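Wilwood Community Help
Home > Premises and Buildings > Floors

Carpet tiles lifting at the joins in a ground floor meeting room

Question
Submitted August 2020
Category: Floor coverings

Our organisation leases a ground floor meeting room from Delić Properties. The floor is covered with dark grey carpet tiles, laid before our tenancy began. Several tiles near the entrance have started to lift at the corners, and we regard them as a tripping hazard. The lease makes us responsible for "floor coverings in ordinary use", but it does not say whether this includes the adhesive or the surface beneath. We would be grateful for advice on two points: whether the tiles may be fixed again without replacing the whole area, and whether the landlord should be informed first.

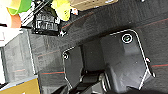
Answers (3)

Answer 1 - Osent Facilities Desk
Marked as helpful by 10 members

Please inform the landlord in writing before any work is carried out. The wording you quote would normally be read as covering wear to the tiles themselves. A fault in the floor beneath is a separate matter, and you should not accept liability for it by starting repairs.

Once consent has been received, the usual procedure is as follows.

Lift the affected tiles and inspect the underside. If the backing is cracked or has curled, the tile should be replaced.
Check the floor for damp. White deposits or a musty smell should be reported, and the tiles should be left up until the cause is known.
Remove old adhesive and dust, then apply a tackifier suitable for carpet tiles. A permanent adhesive is not advised, as it makes later replacement difficult.
Relay the tiles with the arrows on the backing pointing in the original direction, and keep the area closed for at least 6 hours, or longer if the product label requires it.

Until the work is done, the raised corners should be taped down and a notice placed at the door.

Answer 2 - Member, Citero branch
Marked as helpful by 2 members

We had the same difficulty in our own premises. Double-sided tape was used and it held for the winter. Ours was a blue carpet, however, and considerably older.

Answer 3 - Wilwood Premises Advice
Marked as helpful by 2 members

We agree with the first answer as regards consent. Members should also ask whether the landlord holds spare tiles from the original order. Colours vary between batches, and a new grey tile may be noticeable beside the old ones - in that case, tiles may be taken from beneath a cupboard and the new ones placed there instead.

Tape may be used as a temporary measure only. It tends to leave a residue which must be removed before tackifier is applied.

This question is closed to further answers.
Related: Entrance matting and door clearance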